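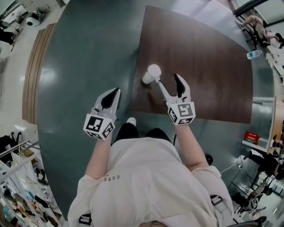 Words: the Gratby page, 21st July

People > Makers > Carola Ostermann

I'd been meaning to talk to Carola Ostermann for ages, and when I finally got to her flat in Studbridge she'd already made the tea and put out far too much cake (I managed two slices, then a third to be polite!).

Carola has been mending clothes for 20 years. She started with a winter coat of her mother's that had lost its lining. "I made a dreadful job of it," she says, laughing. "One sleeve was shorter when I'd finished. But she wore it to the shops anyway, so I thought, well, I'd better learn."

I asked what people get wrong when they sew at home and she didn't even stop to think. "Thread! They buy a lovely needle and then use whatever's in the biscuit tin. Old thread snaps -- give it a good tug first."

She's not fussy about neatness, which cheered me up no end, as my hems wander all over the place. What she does mind is people giving up on a shirt over one lost button. "Five minutes," she says. "Put the radio on."

Her evening class began in April and she's enjoying it more than she thought she would, although the walk up the hill is getting to her knees. Next she wants to have a go at knitwear, which she's always avoided. "Moths have been at my green jumper," she told me -- and off she went to fetch it.

Contact us | Copyright Gratby | Back to top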